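Girnine sim bench, notebook – May, entry started 14:30

Bell press task, continued. Overnight batch of 100 episodes on the Cartwright build finished with 66 scored as success. The earlier build scored higher on the same seeds, so I went through the failures before touching the policy.

Of the 34 failures, 30 are the same fault. The arm reaches the bell, closes the gripper, starts the final descent and stops short of the button. No contact event, no joint limit warning, no error in the controller log. The episode then runs out the clock. The other four are ordinary misses, off to one side of the button, and I am leaving those for later.

Checked so far:
Bell pose in the scene file – correct, matches the spawn log.
Plunger collision mesh – present, correct scale.
IK solution at the target – valid, well inside the workspace.
Tool offset – wrong. The Cartwright build loads the offset for the old fingers, which are 5 mm longer than the current ones. The controller believes the tips are already on the button and reports the move as complete.

That explains the stop but leaves the 66 that passed. My guess is overshoot at the end of the descent, enough to close the distance when the approach is fast. Have not confirmed this. Need to plot tip height against approach speed for both groups. 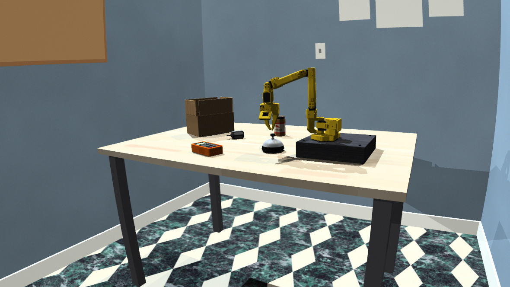

The gap is easy to miss from the default camera angle, and the success check only looks at plunger travel, so nothing flagged it. Adding a second check: if the controller reports move complete and plunger travel is zero, fail the episode at once and log the tip position.

Safety note for Petdale, who have the same config on hardware. The error is benign in this direction. With the offset wrong the other way the arm would drive into the bell at full descent speed. Do not copy the tool file across until the offset is read from the gripper model. Told Flastasari the same.

16:10 – offset corrected, rerunning on the same seeds.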